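3.2 What the wrist sees and what the table sees

Okay, so this is the part of the project I had the most fun with, and also the part I got wrong the first time. The Histeo policy takes in two kinds of views: one from a small camera at the gripper, and one from a fixed camera that looks across the tabletop. I wanted to know how much each one is worth when the job is sorting and stacking dishes on a tray. Figure 2 has one of each from the same session.
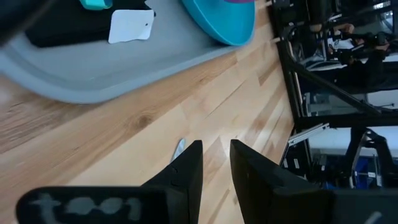
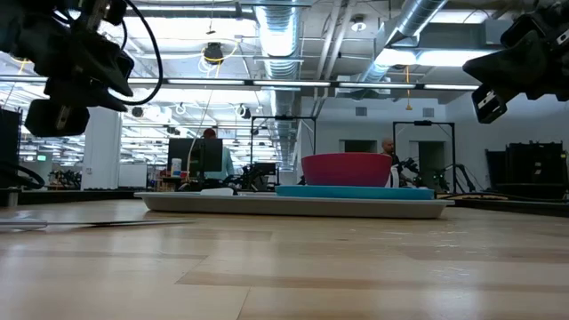
Figure 2. Wrist view (first) and fixed view (second) from one tray session. Both show the wooden tabletop, a tray and a bowl.

The two views are bad at different things. In the wrist view the fingers are always in the same spot, so the network gets a very steady idea of where the gripper is. Great! But the tray runs out of the picture at the top and left, and so does the turquoise bowl, and the left finger is hiding part of a small silvery-blue thing on the table. If you only had that one input you'd have to remember a lot. The fixed view gets the whole length of the tray, with the big magenta-red bowl on it and both grippers up in the corners, but it sits so low that you can't really tell how far back anything is. A flat plate seen from down there is a thin stripe of color, and I've watched the Drukorside baseline treat stripes like that as part of the tray more times than I'd like.

My first try was the lazy one. I glued the features from both cameras together and let the policy sort it out (I was pretty sure it would). Training loss looked lovely. On the robot, though, the policy leaned on the fixed view for nearly everything and then fumbled the last bit of the reach, where the wrist camera should have taken over. I lost most of November to this, mainly by changing the learning rate, which had nothing to do with it.

What we do now is drop one view at random during training, for a stretch of 16 steps at a time. The length matters. When I dropped single steps, the policy could coast through the gap on what it had seen a moment earlier, and it never learned to get by on one camera. With 16 it has to commit. We never drop both views together, and we never drop anything in the first 10 steps of an episode, so the policy always gets a decent look at the table before we start taking things away.

The other change is smaller and a bit embarrassing. The wrist view turns with the wrist, so the table edge can end up running up and down the side of the picture instead of along the bottom. I had been "fixing" this by rotating every wrist picture upright before it went in. Lubis, our logging tool, stores the wrist angle in a different convention from the one my script assumed, so a good share of the pictures were being turned the wrong way. I took the rotation out completely while I hunted for the bug, and the policy did better without it than with the corrected version — so out it stayed. My guess is that a gripper that always shows up in the same place is worth more to the network than a level table, but I haven't tested that on its own and I don't want to oversell it.

One more note on the backgrounds, which reviewers of an earlier draft asked about. We didn't mask them. Both cameras catch a lot of the room behind the table, people included, and that changes from one session to the next. I did try cropping the fixed view down to the tabletop, and it helped on sessions the policy had trained on and hurt on new ones. The crop also chopped off the grippers whenever they were raised, so the two effects are tangled up and I can't tell you which one did the damage.

All the settings above are the same for every run on the Lellateck cell unless a table says otherwise. The only thing we tuned per task was how often a view gets dropped, and Section 3.3 goes through how we picked that value and what happens at the extremes, where the policy ends up running on one camera for most of its training.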